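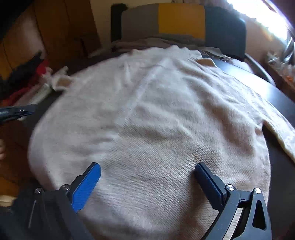

Knitwear returns are a poor candidate for automation, and the managers at Skolleo knew it when they signed the contract. A carton is rigid. A sweater has no fixed shape, it stretches under its own weight, and two garments of the same size and style will land on a table in two different outlines. For most of the company's history the answer was to put a person at the table.

The Namstead returns center still does that, but the job at the table has changed. Until last May, folders on the knitwear line opened each return, checked it for pulls and stains, folded it to the shelf standard and bagged it. The rate was set at 90 garments an hour for light knits and was lower for heavy ones. Sleeves were the slow part. A sleeve that ends up under the body has to be found, drawn out and laid flat before the first fold can start, and on a dense knit that step can take longer than the fold itself.

Now part of the shift is spent teaching. A folder works with hand-held grippers, each with two fingers and ribbed pads, and carries out the fold with those in place of bare fingertips. The recordings are used to train the folding cells at the far end of the building. There are 2 cells in service. They run the light knits on the evening shift, and anything they fail to flatten after three tries goes into a bin for manual work.

Prys Gough has folded at Namstead for six years and was among the first to be moved to recording. The adjustment was mostly physical. With bare hands, Gough says, a folder feels the edge of a hem before seeing it. Through a gripper, that information is reduced to a slight change in resistance at the handle.

"You learn to pinch at the rib," Gough says. "The rib holds. If you take hold of the body in the middle, it stretches, and then you have to square it up again. I never had to think about that before. My hands did it."

Recording is slower than folding. A good session yields 563 usable folds over several shifts, and a portion is thrown out in review for dropped hems or fingers that close on nothing. Skolleo pays recording hours at the folding rate plus a fixed supplement, a point that took most of the winter to settle. The first proposal had no supplement and kept the hourly target. Folders objected that a target built for hands could not be applied to a tool, and the target was dropped for recording hours.

Physical load is another open matter. Folding strains the wrists through repetition. The grippers shift some of that load to the thumb and forearm, and several folders reported soreness in the early weeks. Sessions are now limited to 90 minutes, with a return to ordinary work in between. The handles were also replaced with a lighter set made by Görtz, a supplier already used for the bagging equipment.

Head count on the line has not fallen, though two positions left open by retirement have not been filled. The company's sister site at Jurkurthorpe is due to receive cells next, trained on the Namstead recordings. Staff there have asked whether they will be offered recording hours of their own, and at what rate. Skolleo has said only that heavy knits will need more data.

Gough expects to be recording those as well. The cable patterns are the difficult ones, and the cells have so far been kept away from them.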